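Monday, November 2, 2020

# Cloths, a bin and a lot of folding

Ruth Whitlock asked me to put together a gallery page on household cloths, on the grounds that I own too many and complain about all of them. Both charges are fair. She had been reading a booklet called *The Inness Method*, which claims that a household can halve its laundry cupboard by folding everything to one size. I have doubts about anything with "Method" in the title, and I said so, and she lent it to me anyway.

The booklet runs to 42 pages. I'd have thought 2 would cover it. Fold the cloth, put it away, shut the door. What fills the rest is mostly encouragement, plus a chapter on colour which advises keeping the yellows apart from the whites "for calm". I have never been made less calm by a yellow cloth.

Still, I tried it for the whole of August. The rules are simple enough:

- one open bin for each shelf, with no lid
- nothing goes in unfolded
- anything you haven't used for 70 days goes to somebody else

I kept the first rule, broke the second most evenings and argued with the third. A picnic cloth isn't used in winter. That doesn't make it surplus.

## The sorting table

Everything comes out before anything goes back, says the booklet, and I'll grant that much. You do find out what you own. Large flat things are meant to go first, spread out and smoothed by hand from the middle, and the small ones wait their turn. 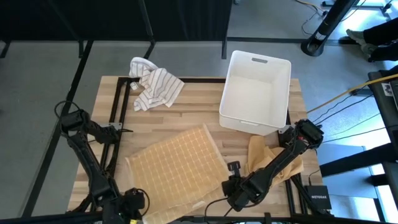
Waiting their turn is where I part company with it. A small cloth left in a heap gathers creases while you fuss over the big one, and then you have two jobs. Skye Sutherland, who folds for a guest house in Narkley and does it far faster than I do, starts with the little ones and gets them out of the way. She hadn't heard of the Inness Method and didn't seem to feel the lack.

The tan cloth with the pale grid is the sort I distrust most. A pattern of squares ought to be a help, as you have straight lines to fold along, but follow them across a big piece and any small wrinkle at one corner throws the far side out. I now fold edge to edge and ignore the squares altogether.

White with thin brown pinstripes is a better bet. Stripes tell you at once if you've gone crooked. They also show it to every visitor who opens the cupboard, so I'm not sure who benefits.

As for mustard yellow, I've come round to it slightly. It's easy to find in a pile. The booklet would have it in a bin of its own, and I'm not buying another bin for the sake of a colour.

## On bins

White plastic, open at the top, with a handle cut into the side. There are dearer ones. The Segers catalogue has a lined basket that Ruth thinks handsome, and perhaps it is, but a lining is one more piece of cloth to wash and that seems to me to be going backwards. Smooth plastic wipes clean.

My complaint about open bins is that they invite throwing. You stand at the table with the last cloth of the evening and the bin is right there. The booklet says the habit fades after 20 evenings. Mine didn't.

## What I've kept up

Folding on a table instead of on the bed. That one is worth doing, and you don't need a booklet for it. A light wooden top is kind to the eyes under a lamp, although pale cloths do rather vanish against it.

I've also kept the open bin, with the yellow and the white in together. The cupboard is tidier than it was in July – I won't say it's half the size, or anywhere near it. Ruth says I didn't follow the instructions. She has a point, but I'd want to meet someone who did.

She has since moved on to a second booklet, published under the name Skundidley, on the storage of jars. I've asked her not to lend it to me before Christmas.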